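Drorport Community Center -- Workroom and Storage Inspection
Date: Mar 19, 2019
Inspected by: Marit Bakke
Reviewed by: Aslak Aasen

1. Exits and aisles
Main door opens fully, closer works: OK
Aisle to rear exit clear to full width: FAIL
Comment: Stacked chairs again on the hinge side. Moved during inspection. Floor tape is worn through near the sink and needs replacing before June.

2. Fire equipment
Extinguisher mounted, pin and seal intact: OK
Gauge in green: OK
Service tag current: FAIL
Comment: Tag 348 has a service date but no initials. Wikström to confirm from their records or retag.

3. Electrical
Outlet covers intact: OK
Extension cords not used as permanent wiring: FAIL
Comment: One cord runs behind the Daltau cabinet to the space heater. Heater is rated 2,000 watts and must go straight into a wall outlet. Cord removed and tagged.

4. Tables and work surfaces
Legs locked, no rocking: OK
Edges free of splinters: OK
Loose plastic bags put away after use: see comment
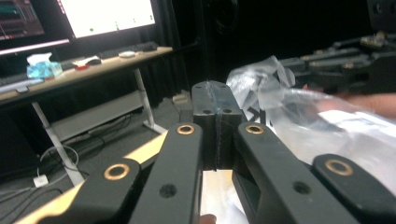

Bags left on the floor are a slip hazard and go on the hook by the door. Same rule as last year. The hook itself is loose -- one screw missing.

5. Shelving
Anchored to wall: OK
Heavy items on lower shelves: FAIL
Comment: Paint cans on the top shelf of unit 8. Limit for that shelf is 28 pounds per the Prandska label. Move to floor level.

6. Small containers and tubes
Caps closed: OK
Contents labeled: not checked this round
Comment: Labels to be checked by Aasen at the follow-up. Anything without a readable label goes to the locked cabinet until identified.
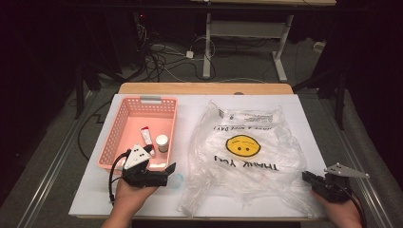 Item 6: basket with tube and small container, bag alongside.

7. First aid
Kit in marked location: OK
Contents match list: FAIL
Comment: Burn dressings expired. Eye wash is in date -- reorder dressings only.

8. Lighting
Emergency light holds on test: OK
Ceiling fixtures: one tube flickers over the sink. Work order sent.

Result: conditional pass. Items 1, 2 and 5 to be closed before the next inspection.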